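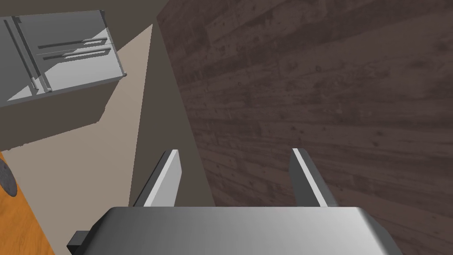
Planby Gift Posts – data card

Version 2, released April 18, 2026
Maintainers: Genalyn Javier, Lakmal Bhuiyan

Summary

Planby Gift Posts holds 1,186 short public posts in which people describe a present they gave, or plan to give, to a partner. Each post is paired with up to 100 replies. The set was built to study how readers react to joke gifts and whether the tone of the first reply shapes the rest of the thread.

Contents

posts.csv – one row per post: post_id, text, occasion, gift_type, tone
replies.csv – one row per reply: reply_id, post_id, position, text, tone
labels.txt – the 34 gift types, with short definitions

Occasion is one of birthday, anniversary, valentine, holiday, none or unclear. Tone is one of sincere, teasing, hostile or mixed.

Labeling

Two people labeled every post without seeing each other's choices. Rosalinda Umali settled the disagreements. Replies were labeled by one person only, except for a check set of 600 that was done twice. Posts written in more than one language carry the label of the longer part.

Privacy

User names, links and tagged accounts were replaced with fixed tokens. Names of partners inside the text were changed by hand. Do not try to trace posts back to their authors.

Known problems

Teasing and hostile are often confused in replies under five words.
Gift type "voucher" overlaps with "trip".
Version 1 had a shifted position column. Files downloaded before July should be replaced.

Errors can be reported to Lakmal Bhuiyan – include the post_id.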